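首页 博客 相册 项目 工具清单 关于 留言

分拣台搭建相册

去年十月我在共享工坊租下靠里的那个工位,想做的事情说起来挺简单:让机械臂把拆下来的小零件和电路板分到不同的盒子里去。我给这个项目起名叫 Zovine(没什么含义,念着顺口),断断续续弄到现在,硬盘里攒了一堆笔记,所以干脆整理成一页相册。文字比图多,我知道,我就是管不住嘴,大家随便翻翻吧!

先讲桌子。最早用的是一张折叠桌,手臂一加速桌腿就跟着晃,相机标定好的坐标跑一会儿就对不上了。我那时候还以为是程序的毛病,改了两个晚上的代码,最后把手往桌沿上一按,嘿,整张桌子在抖。后来换了一张重得要命的白桌子,搬上楼的时候我后悔了好几次,可装好以后标定再也没怎么飘过,值了。白桌面还有个好处,小螺丝掉上去一眼就能看见;坏处是特别容易脏,手印擦都擦不完。

然后是料盒。盒子我选了黄色的塑料盒,四个,左边两个右边两个,中间留一条空道。之前试过透明盒,相机完全分不清盒底和桌面,识别框到处乱跳。也试过灰的,黑色的线往里一放就糊成一团。黄色跟大多数零件都拉得开,就是盒底会反光,头顶的灯一开就是一片亮斑,有时候程序会把亮斑当成金属件,夹爪一本正经地下去夹空气,我在旁边笑了半天。现在的办法是把曝光压低一点,再在软件里把太亮的区域滤掉,还不完美,凑合能用。

电路板这边是我最喜欢的部分。板子是圆的,红色,上面有带银色顶的电容,中间一个孔。圆板子难就难在没有直边,夹爪从哪个角度下去看着都差不多,可元件偏偏不是对称摆的,角度一错就会蹭到电容。我写了个很笨的办法:先找中间的孔,再找电容的银顶,用这几个点算朝向,然后绕开它们选下爪的位置。笨归笨,跑得挺快,而且出了错我能看懂错在哪儿(这一点对我太重要了,之前抄来的那套模型一出错我只能干瞪眼)。 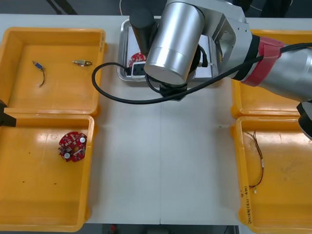

线材就没那么听话了。细线散在盒子里会自己缠成一团,带白色小插头的那种尤其烦,夹起一根能带出来一串。我试过让手臂夹住以后抖一抖,抖掉的比夹住的还多,桌上地上到处都是,收拾了好久。后来改成只夹插头,不碰线,再慢慢往上提,提到一定高度停一停,看看下面还拖着什么。要是拖着别的东西就放回去重来。慢是真的慢,但我也不赶时间,泡杯茶坐旁边看它一遍一遍地试,还挺解压的!

中间那个不锈钢浅托盘是厨房用品改行来的,盘里垫了白色的东西,不然金属面的反光比黄盒子还厉害。托盘的位置我挪了好多回:太靠近自己这边,手臂要折得很难看才够得着;太靠外,又容易顶到极限。现在它待在靠桌子远端的地方,两边盒子都照顾得到,我就不打算再动了。哦对,托盘底下最好贴防滑垫,我第一回没贴,夹爪轻轻一碰,整个盘子转了个方向,后面的坐标全废。

说说走线。手臂外面的那根黑线我一直没收好,它从手腕那里甩出来,绕一个大圈再回到前臂上。绑紧了,手腕转到头会扯住;放松了,又老想往盒子里钻。前臂上那圈红胶带缠了一层又一层,丑是丑了点,工坊里路过的人都要问一句。等我哪天有空画个正经的线夹打印出来再换(这句话我从去年讲到今年了)。顺便提醒一下,测量线长的时候一定要把手臂开到每个极限姿态都比一遍,我只比了初始姿态,结果剪短了一根,心疼。

夹爪前前后后换了几版。第一版的指头是硬的,夹金属件没问题,夹电路板我就提心吊胆。第二版贴了软垫,板子是稳了,小接头又老粘在垫子上掉不下来,手臂都张开了它还挂在那儿。Le Roux 是我给第三版起的外号,指尖磨窄了一点,只在内侧贴一小条软的,目前最满意。开合的速度也调过,太快会把小东西弹飞,我在地上找过的零件加起来能装满一盒了。

成绩嘛,上个周末我拿混在一起的小零件跑了一轮,总共夹了 80 次,失手 11 次,多半都栽在线材上。电路板那边只滑了一次,我高兴得在工位上拍桌子(然后又得重新标定,活该)。对专业设备来说这个数字大概没法看,不过几个月前它连盒子在哪儿都找不准呢。

钱的事也有人问。大件是二手的,盒子、托盘、胶带这些都不贵,真正烧钱的是中间买错的东西,尺寸不对的螺丝、转速不对的电机、接口不对的线,我抽屉里满满一层。工坊那边的 Brumbridge 小组有个共用零件柜,换了不少东西过去,也算没浪费。我还在 Fundora 上开了个小页面,图纸和接线表都放在那里,想照着做的可以直接拿走,改了什么告诉我一声就行,我很想看看别人会怎么处理那团线!

接下来想做的:给盒子边上的标记定个规矩,现在都是用马克笔随手写的,写的时候觉得肯定记得住,过两周自己都得猜。还想加一个急停按钮的延长线,放在我坐着就能拍到的地方。灯也要换,加块柔光板,把盒底的亮斑压下去。两条手臂配合的程序写了一半,卡在谁先让谁的问题上,它们一靠近就一起停住,客气得不得了,谁都不肯先走。

页面更新于2024年2月10日,星期六。线夹还没画。

上一页 下一页 返回相册 回到顶部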